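드루스터드우드 마을 통신 음영 개선 사업 중간보고
2025년 8월 10일

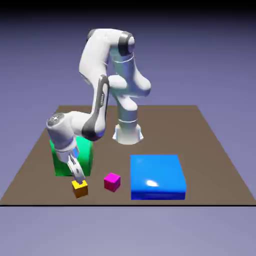 사바스 폴리티스 팀장님, 지난번 통화에서 "표 말고 말로 좀 써 달라"고 하셔서 이번엔 편하게 씁니다. 숫자만 모은 엑셀은 따로 메일로 보냈어요.

먼저 제일 궁금해하실 측정부터요. 마을 안 504개 지점에서 휴대전화 신호를 다 쟀습니다! 원래 계획보다 일주일 정도 늦었는데, 장마 때 저수지 쪽 길이 막혀서 그쪽 구간을 맨 뒤로 미뤘거든요. 그중 103곳에서 통화가 끊기거나 데이터가 거의 안 잡혔습니다. 대부분 저수지 뒤편이랑 옛 초등학교 언덕 너머예요. 통신사 지도에는 그 언덕 너머가 전부 "이용 가능"으로 칠해져 있던데, 저희 전화기로는 문자 한 통 보내는 데도 한참 걸렸습니다. 물론 기종마다 차이는 있어서 같은 자리에서 두 대로 번갈아 쟀고, 결과가 많이 다른 곳은 엑셀에 노란색으로 표시해 두었어요.

측정 앱은 카코를 계속 쓰고 있습니다. 처음엔 위치가 자꾸 옆 골목으로 튀어서 속을 좀 썩였는데 6월 업데이트 뒤로는 괜찮아요. 다만 배터리를 정말 많이 먹습니다. 오전에 나가면 점심 전에 벌써 빨간불이라 보조배터리를 사업비에서 두 개 샀어요(영수증 첨부했습니다).

중계기 설치는 여덟 곳 가운데 다섯 곳을 마쳤습니다. 장비는 플렐라 제품으로 통일했고, 공사는 바실라키스에서 맡아 주고 있어요. 남은 세 곳 중 두 곳은 전기 인입 신청이 접수된 상태고, 나머지 한 곳, 그러니까 버스 종점 옆은 아직 건물주 동의를 못 받았습니다. 두 번 찾아뵈었는데 외벽에 구멍 뚫는 걸 꺼리시더라고요. 충분히 이해는 갑니다. 그래서 벽 대신 옆 전봇대에 거는 방법을 바실라키스 쪽에 물어봤고, 지금 견적을 기다리는 중이에요. 비용이 더 들면 바로 말씀드릴게요.

주민 반응은 꽤 좋습니다. 회관 근처에 사시는 분들은 이제 영상통화할 때 마당까지 안 나가도 된다고 좋아하세요. 반대로 언덕 너머 분들은 "우리는 언제 해 주냐"고 만날 때마다 물으시고요. 안내문은 1,000부 찍어서 집집마다 넣었고, 남은 건 보건지소랑 농협 창구에 두었습니다. 글씨가 작다는 말을 여러 번 들어서 다음 판은 키우려고 해요. 5G와 LTE 차이를 설명한 부분도 너무 길어서 반으로 줄일 생각입니다.

예산은 전체의 절반을 조금 넘게 썼습니다. 인쇄비가 생각보다 적게 나와서 그만큼을 재측정 교통비로 돌리고 싶은데, 이건 항목 변경 승인이 필요한지 팀장님이 확인해 주시면 좋겠어요. 양식이 있으면 보내 주세요, 바로 채워 드릴게요.

앞으로는 남은 세 곳 설치를 마무리하고, 10월에 같은 지점을 한 번 더 잴 계획입니다. 나뭇잎이 있을 때와 떨어지기 시작할 때 신호가 얼마나 다른지도 저는 좀 궁금하고요. 재측정 결과는 최종보고서에 지도로 넣겠습니다. 종점 건은 견적이 오는 대로 먼저 전화드릴게요.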